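The Egg Table

Lucian Zamfir keeps his eggs in the hall closet, above the winter boots, in shoeboxes lined with dish towels. He has been decorating them since he was nine. He learned at his grandmother's kitchen table, where children were given the cracked ones to practice on and the good ones went to whoever had the steadiest hand that year. He is 58 now and teaches the craft twice a month in the back room of Neagu, a small grocery and bakery that his cousin opened when the two of them moved to the city.

The method Zamfir teaches is scratching. An egg is dyed one solid color, the deeper the better, and the pattern is cut through the dye with a point until the pale shell shows. There is no wax and no second color. The work is done dry, with a blade or a needle set in a handle, and a simple egg takes an evening. A full one can take a week.

"People think painting is the hard way," Zamfir said. "With paint you can cover. With a scratch you live with it."

Interest in decorated eggs usually comes in the weeks before Easter and drops off right after. The class at Neagu goes through the year. On Jun 14, 2024, when the shop put out its egg table for the start of summer, most of the regular students had brought something to show. There were eggs in shallow bowls, eggs in paper nests, a tray of walnut bread, and tea. Customers came in for milk and stayed to look.

Choosing the egg

Most beginners want to start with the design. Zamfir starts them with the shell. He has them hold a dozen up to a lamp and put back any with thin spots or fine lines. Duck eggs are smoother and stronger, and he likes them for long work, but they are harder to find and take dye unevenly if they have not been washed well in vinegar water. Goose eggs he saves for people who have finished at least two others.

Radomír Hudec, a retired machinist, has been coming for six years and still uses hen eggs from the supermarket. He blows them out himself, with one hole instead of two, and dries them overnight in a low oven with the door open. Onion skins give him a red brown that he considers the only proper color. Others in the class use powdered dye, and there is a mild, ongoing disagreement over it.

Purple is the color that causes the most trouble. Red cabbage gives blue, beets give a tan that fades, and elderberries will do it only if the egg sits in the bath for a long time and is not turned too much. Emilian Chiriac, who bakes at Neagu and dyes for half the class, gave up on berries and now mixes his purple from two store-bought powders. He keeps the recipe on a card taped inside a cupboard door. It goes on flat, without shine, and he leaves it that way. Many people finish with a dab of oil or lard to bring up a gloss. Chiriac thinks the lines read better on a matte ground.

Patterns

The class does not follow one tradition. Zamfir's own eggs are divided into bands, the way his grandmother's were, with a wheel or a star at the widest point. Hudec cuts flowers, with so many petals that from a distance they look like feathers. Jomar Belmonte, a dental technician who joined two years ago, came in knowing nothing about eggs and a good deal about small tools. He brought his own handles. He draws leaves, bamboo, and basketwork, and fills triangles with crossed lines set so close together that other students have asked him how he keeps his place. He says he turns the egg and leaves his hand still.

Lattice is the pattern Zamfir teaches first. The lines only have to be straight for an inch or so, and the curve of the shell shows a beginner right away what the hand is doing wrong. A pencil will mark most dyes lightly enough to be rubbed off later. A rubber band around the egg makes a good ruler. After lattice come leaves, which can wander a little without harm, and after leaves comes whatever the student wants.

Mistakes are frequent and mostly stay. One of Belmonte's early eggs has a leaf that slides off toward the bottom, where his needle slipped. He added a second leaf to keep it company and has used the pair ever since.

Setting them out

How the eggs are shown matters to this group nearly as much as how they are made. A plain dark egg needs a light cloth, and the cloth should be one that somebody cares about. Gholamreza Golestani, whose family runs the fabric shop Finda two doors down, lends his best ones. He prefers white with an embroidered border, cutwork if possible, with the flowers picked to match whatever color is going on the table.

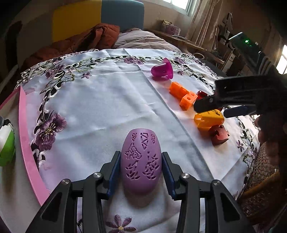

Golestani does not mind creases. A cloth that has been folded in a drawer all winter will carry its lines for a day or two, and he would sooner see those than scorch marks from a rushed iron. His advice for cutwork is to press it face down on a thick towel with the iron on medium, working out from the middle, so that the stitching stays raised.

Cups and plates go on last. Tea stains can be treated the same evening with cold water and a little dish soap. Egg dye is another matter, and freshly dyed eggs are kept well away from the cloths until they no longer leave a mark on a damp paper towel.

At the end of the afternoon the eggs go back in their cartons, point down, with a twist of tissue over each one. Zamfir checks the lids himself. He has 47 finished eggs at home, not counting the ones he has given away, and he has started to run out of closet.

Classes at Neagu stop for August. They pick up again in the fall with duck eggs, if the farm has enough of them, and students are asked to bring a lamp.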